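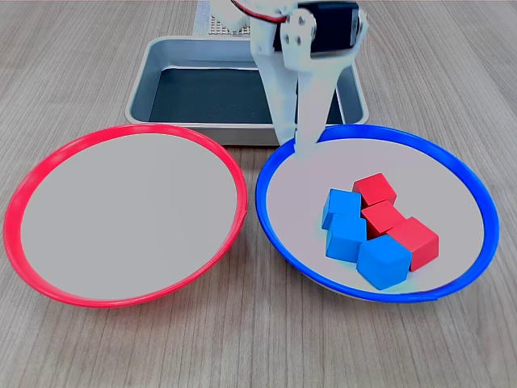 OK, bond funds. I moved a chunk of my savings into one last May and I've been meaning to write this up ever since.

I thought a bond fund was basically a savings account with a nicer rate. You put money in, you get interest, the number goes up. Well, no.

The price moves every day. When interest rates go up, the older bonds inside the fund pay less than new ones, so they're worth less to a buyer. My Zakon fund dropped 4% and I nearly called them to ask if something broke. 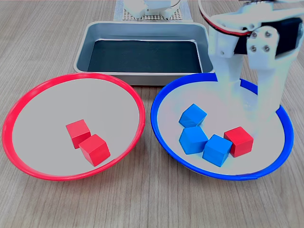
Pylypenko

19/02/2026

The number I should have looked at first is duration. Mine was 13, and I had skipped right past it on the fact sheet. As a rule of thumb, if rates rise one point, a fund like that loses around 13% of its price. Ouch!

A fund with a duration of 2 would lose a couple of percent in the same spot. Much easier to sleep with, and the yield wasn't even that different when I compared them. 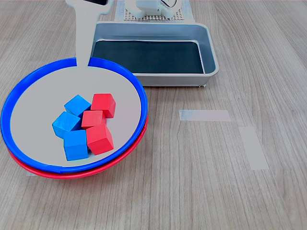 Cistus: but if you just hold on, don't you get it all back when the bonds mature?

With a single bond, yes, as long as the issuer pays up. A fund usually keeps swapping old bonds for new ones, so there's no one date when you're made whole. The higher payouts do help over time – it can just take years with a long fund.

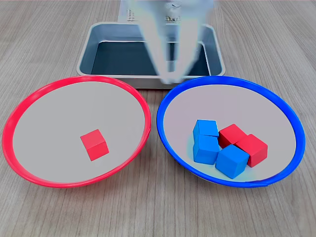

So I've started moving $200 a month over to the short one at Ratora. Slow, I know, but I want to keep a bit of the long fund in case rates fall (it works in that direction too!).

Next thread will be on taxes, once I've found all my forms.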